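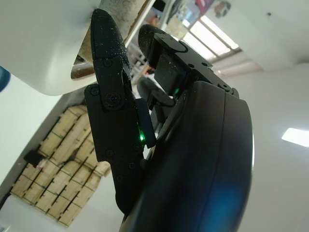

Kimbridge Teleoperated Demonstration Project
Second progress report to the Lundudier Fund
5 December 2025
Prepared by Fongchan Suksawat, project lead

Work since the last report

Data collection is the main item for this period. The operators have recorded 2,237 demonstrations by remote control, covering picking up, turning over and setting down rigid plastic household items. Each demonstration is one attempt from start position to release. Attempts where the operator dropped the item are kept and labelled as drops, as agreed with the Fund in the original plan.

We now have 33 items in the object set. The larger white plastic pieces were added last and have taken the most operator time. They are wider than the gripper can span, so the operator has to work a finger in under the rim and tilt the piece before lifting. From the main camera the rim hides the fingertip for most of that movement. The wrist view shows the tip coming up against the underside, and operators have been told to go by that view until contact is made.

Training of operators

Réjean Nguyen has taken over operator training. New operators start by guiding the arm by hand for 10 sessions, then move to the remote station. Those who skipped the hand-guided stage in the first month tended to press too hard once they were on remote control, and we have asked them to go back and complete it. The written guide has been revised and a French version is being checked.

Equipment

The Hutarico remote station has been reliable apart from one faulty foot pedal, replaced under warranty. Delay between the operator's hand and the arm was noticeable in the first weeks. Moving the station to a wired connection fixed most of it.

Fine white dust collects on the black fingers and the rubber pads. We don't yet know whether it affects grip. Wiping the pads has been added to the start-of-shift checklist, and the time of each wipe is logged so that we can compare results before and after.

Labelling

Labelling is behind schedule. The Voyle software does not handle a change of grasp partway through a demonstration, and those files have to be split by hand. We have a backlog of 200 files. One operator has been moved to labelling two afternoons a week.

Budget

Spending is within the approved amount. We ask to move the unspent travel money to the labelling line. No additional funds are requested.

Next period

The backlog is to be cleared by the end of January. Training of the first model will start once that is done, using the small items only. The large pieces will follow when Réjean is satisfied that the operators are handling the under-rim lift in a consistent way. A draft data release agreement will be sent to the Fund for comment.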